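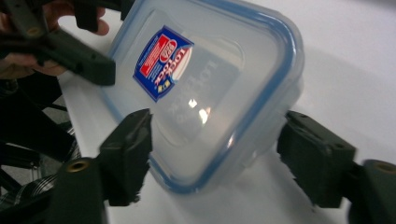
PANYASIRI, November 15, 2018

The first thing she asks me is whether I have lids without boxes at home. I say yes, a few. She nods as a doctor nods when you tell him about your knee.

"Everyone has them," she says. "And boxes without lids. And the two groups do not fit each other."

We are sitting in the back half of Stevska, the household goods shop she has run with her sister for a long time, between the kettles and a wall of food storage. She prefers that I don't use her name. Her customers know who she is, she says, and the others can come in and buy a colander. On the counter between us she has put tea, a plate of shortbread and a Lock & Lock container with its sticker still on.

I came because of a class she gives on winter evenings, once a month, about nothing but food containers: how to choose them, wash them, fill them and put them away. When a friend told me about it I laughed. Then I heard that the February class was already full.

"People laugh, yes," she says. "I laughed also when my sister suggested it. I said, who will come out in the cold to hear about plastic boxes? But they came, and they brought their own boxes in shopping bags, and they had so many questions that we closed an hour late."

Her own interest began in her mother's kitchen, where leftovers lived under an upturned plate. The plate slid, the fridge smelled of onion, and every few days something was found at the back that could not be recognised any more. The first box with a sealed lid that came into the house was kept for guests' food only. She remembers that it was brown and that children were not permitted to close it, as her mother believed we would break the clips.

"We did break the clips," she says.

I ask what she looks at first when she picks up a new container. She turns over the one on the counter, runs her thumb along the blue line at the rim, and does not answer for a moment.

"The seal," she says then. "Always the seal. The box itself is just a box. If the plastic is not cracked it will hold your soup. But the seal is where the trouble comes, and it is also where people don't look. They look at the colour, at the shape, will it go in my lunch bag. I look at the seal, and I like when it is coloured, so I can see if it sits properly all the way round. With a clear one on a clear box you need good eyes, and mine are not so good any more."

She approves, too, of plastic that lets something of the inside show through. It does not have to be like glass, she explains. Milky is enough. You want to know whether it is rice or stewed plums before you carry it to the table. In her own freezer everything has a strip of masking tape with the month, even so, because frozen plums and frozen beetroot have fooled her more than once.

The sticker is a different matter. This is the part of the class, she says, where the room becomes loud. One half of the people pull the sticker off in the shop, almost, before they have paid. The other half never take it off, and the box goes through years of washing with a grey, furry rectangle on the lid.

"I tell them, take it off before the first wash. Not after. Once it has been in hot water, the paper goes and the glue stays, and then you have a lid that sticks to everything in the cupboard." Her method is a little cooking oil, rubbed on with a finger and left while you do something else, and then dish soap. She does not like the sprays. She does not like scraping with a knife at all, and she shows me a lid from her demonstration drawer with long scratches across it. It belonged to her brother-in-law.

How many containers does a household need? She is careful with this question. In the first years she gave a number, and people became upset, either because they had fewer and felt poor or because they had many more and felt accused. Now she only tells them about her own cupboard. She emptied it onto the kitchen floor one year, when they changed the shelves, and there were 59 pieces, if you count lids and bottoms separately.

"For two persons," she says. "My husband took a photo of it. I asked him to erase it."

She kept what had a partner and gave up the rest. Some of the lonely bottoms went to the garage for screws and paint brushes, and some lids became saucers under flower pots. She is strict that these do not come back to the kitchen afterwards. The others she took to the recycling depot, where the man told her that not every kind is accepted and that she should look at the small triangle underneath. She had sold these things for years, she says, and she had never looked at the triangle.

Since then the class has a part about the triangle. It also has a part about the microwave, which she keeps short. Read what the maker says about your box, open the lid or at least loosen it, and don't heat fatty sauces in plastic if you care how the plastic looks later. Tomato sauce, she says, is the great enemy. A box that had bolognese in it is from this day the bolognese box. There are people who put them in the sun on a windowsill to bleach the orange out, and she has tried this, and she thinks it helped a bit, but it was a summer with little sun.

I ask about washing. She gets up and fetches an old toothbrush from under the till.

"The groove," she says. "You wash the lid, it looks clean, you put it away. And then one month later there is a smell, and you wash the box again and again, and the smell is not in the box." If the seal can be taken out of its groove, she takes it out from time to time, with the round end of a teaspoon and never with something pointed, brushes both the seal and the groove, and dries them apart on a tea towel overnight. If it is not made to come out, she leaves it in and brushes along it. Putting the lid on a box that is still damp inside is, in her opinion, the most common mistake of all. She stores everything open.

This brings us to the cupboard, and to the one subject where she and her sister do not agree. The sister puts every lid with its own bottom, closed, ready to take. It looks beautiful and takes three shelves. She herself nests the bottoms inside each other, large to small, and stands the lids upright beside them in an old dish rack, like records. She lets the class vote. The dish rack usually wins, though she admits that she is the one who is talking while the sister is pouring the tea.

The shop carries a few makes. There is a range called Fluvia, in glass, that she recommends for people who bake in the same dish they store in, and one called Proden with very thin lids, which sells well in September when the schools begin and about which she says only that it sells well. She does not want the class to be an advertisement. People may bring margarine tubs if they want, and they do bring them. One woman came with ice cream pails that she had used since the year 2000, and they were in better condition than most of what is on the wall.

"She dried them properly," she says, with great respect.

During our conversation the bell at the door rings several times. A man wants a light bulb, which she does not have. A young couple stand for a long time before the storage wall, and he takes a set down and she puts it back. I ask if she will not go and help them.

"They are talking about something else," she says, and takes a piece of shortbread.

When they have gone I want to know whether the class has changed anything in her customers. She thinks about this. They buy less, she says, and her accountant has noticed. But they come more often, for one box in one size, and they bring the old lid to compare. She has started to keep a notebook under the till where people can write down what they have too much of and what they are missing. So far it has produced four or five exchanges. A bottom from one end of town found a lid from the other end, and the two owners came to the shop on the same afternoon and tried it on the counter, pressing down one side after the other until all was closed.

Before I leave she fills the container with the rest of the shortbread for me. The sticker she takes off first. It comes away in one piece, and she looks pleased, folds it in half and drops it in the bin beside the till. Then she closes the lid, turns the whole thing upside down and shakes it over the counter, listening.

"Bring it back or don't bring it back," she says. "But if you keep it, keep the lid."

The class at Stevska is held once a month through the winter, in the evening after closing. Places for February are gone, but there is a waiting list at the till. Bring up to 2 containers of your own, washed, and with their lids if you still have them.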